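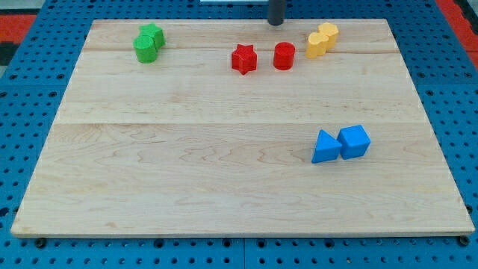 Mullau Guitar and Pedal Builders' Group
Minutes of the December general meeting

Venue: Back hall, Kudley Street
Opened: 7.10 pm, Wednesday
Chair: Eduard Pešek
Present: 32 members and 2 visitors, as per the sign-in book
Apologies: as per the sign-in book

1. Minutes of the previous meeting

Taken as read. One correction: the spring reverb tank donated in October was recorded as a long tank. It is a short tank. Accepted with that change.

2. Matters arising

2.1 Hum in the hall. The buzz heard through single coil pickups at the last two meetings was traced to the dimmer on the stage lights. The dimmer is to be left fully off when anyone is plugged in, and the fluorescent tubes over the kitchen servery should be off as well. A sign has been taped beside the switch.

2.2 Missing multimeter. Found in the box with the extension leads. The battery was flat and has been replaced.

2.3 Power supplies. The chair reported that the old daisy chain supply has been thrown out. Members had been running digital delays and fuzzes off it together and then blaming the fuzzes. The group now has one isolated supply with eight outlets. It stays with the demo board and does not go home with anyone.

3. Money

Opening balance $1157. After hall hire and the parts order below, the closing balance is $784. No questions. Subs for next year stay the same. Members who pay by transfer are asked to put their surname in the reference, as two payments from winter still can't be matched to anyone.

4. Parts order

The bulk order from Moreira arrived complete except for the 100k reverse log pots, which are on back order. Anyone building a phaser or a rate control that needs one can either wait or wire a standard log pot backwards and put up with the knob working the wrong way round.

Footswitches: the blue-bodied 3PDT switches from the last order have had failures. Three members reported lugs coming loose after soldering. Discussion on whether this was the switches or the soldering. It was agreed that it was some of each. The new order uses a different make. Members were reminded to keep the iron on the lug no longer than needed, and to solder every second lug and then go back for the rest so that the plastic has a chance to cool.

Enclosures: enough of the standard size on hand until autumn. The larger size will be ordered only against names on the list. Names to the chair by the end of January.

5. Group build for next year

The main item of the evening. Three proposals had been put forward by email.

(a) Optical tremolo. Simple board, cheap parts, easy to fault-find. Against it: the light-dependent resistors vary a great deal from one to the next, and last time we built anything optical half the room ended up with a very shallow effect. The proposer offered to measure and match the parts beforehand.

(b) Analogue delay. Popular in the emails. Against it: the delay chips are dear, fakes are common, and the bias trimming really wants an oscilloscope. The group has one scope and it is shared with the amp people.

(c) Envelope filter. Sits between the two for cost. Works well for bass players, who pointed out that nothing has been built with them in mind for some time. Against it: fussy about pickup output, and would need a sensitivity control on the outside of the box.

There was a long discussion. One member wanted to know whether the tremolo could have a tap tempo. It could, but then it is a different project with a microcontroller in it, and the kit would no longer be a beginners' kit. Another member asked for a demonstration of the envelope filter before voting, and a breadboarded version was played through the hall amp with a Jazz bass and then with a Telecaster. The bass was well received. The Telecaster needed the input gain turned right up before the filter opened.

Vote by show of hands. Envelope filter carried. Tremolo to be held over as a second build if time allows.

Agreed changes to the circuit before boards are ordered:
- sensitivity pot moved to the top face
- up/down sweep switch, toggle type
- polarity protection diode on the supply
- pads for two different sizes of film capacitor
- true bypass, with the LED resistor raised in value as the last lot of LEDs were far too bright

Eduard Pešek will redraw the layout and bring a printed copy to the February meeting for checking. No boards will be sent away until at least two other people have gone over it. This follows the overdrive build, where the output and ground pads were swapped and everyone had to cut a track.

6. Skullen fuzz clone

A member brought in a finished Skullen fuzz with an oscillation problem at high gain. The cover was taken off and the input wire was found running alongside the output wire for the full length of the box. Rerouting it along the opposite side fixed most of the squeal. A small capacitor from collector to base on the second transistor was suggested for the rest. Owner to try it and report back.

General reminder that germanium transistors should be tested for leakage before they go into the board. The tester is available at meetings only.

7. Amp night

To be held in March. Members bringing valve amps must have them tagged. Untagged amps can be displayed but won't be plugged in. Fifteen-minute slots, one guitar lead each, and please bring your own speaker lead. A guitar lead used as a speaker lead nearly cost us an output transformer last time.

8. Other business

8.1 The hall has asked that solder offcuts be swept up and not left on the carpet near the piano.

8.2 A left-handed member asked whether the loan guitar could be restrung for one meeting. Agreed for April, provided that someone else cuts the spare nut.

8.3 For sale: 2 bare alder bodies, one volume pedal with a scratchy pot, and a box of assorted knobs. See the noticeboard.

8.4 No January meeting. The hall is closed for floor sanding.

Closed 9.25 pm. Supper followed.

Next meeting: February, same hall, 7 pm for set-up.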